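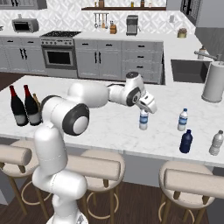
Following the Ackah trial: your questions

Why is the case heard in Parnstead and not in Skovov?
The defence asked for the move. The charges concern events in Skovov, where Mr Ackah lived while his talk show was on air, and the judge agreed that it would be hard to find a fair jury there.

Can I attend a hearing?
Yes. The public gallery has 42 seats, and they are given out from 8.30 in the morning at the side door. You can't reserve a seat, and you can't keep one for a friend.

Who reports for you from the court?
Akua Quartey is in the courtroom every day. Comfort Alhassan writes the evening summary. Please don't confuse Akua Quartey with Akua Asamoah, the spokesperson of Mr Ackah – we receive letters for her every week and we can't forward them.
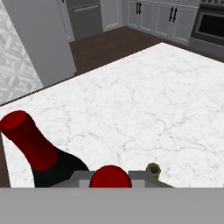

Why don't you name the women who gave evidence?
The court has ordered that they stay anonymous. One of them has spoken to other media under her own name, but the order is still in force and we follow it.

Do you publish the statements that his team puts on social media?
Only in part. We quote what is about the trial and we leave out attacks on witnesses.

What sentence is possible?
Our legal writer Tarun Thakur explains this on a separate page. In short, the judge can add the terms together or let them run at the same time, so any total you read before sentencing is a guess.

When is the sentencing?
It is planned for November. The exact day is not fixed yet.

Why was my comment removed?
After the verdict we received 3,000 comments in one night and closed the page. Comments which say where a juror lives or works are always deleted.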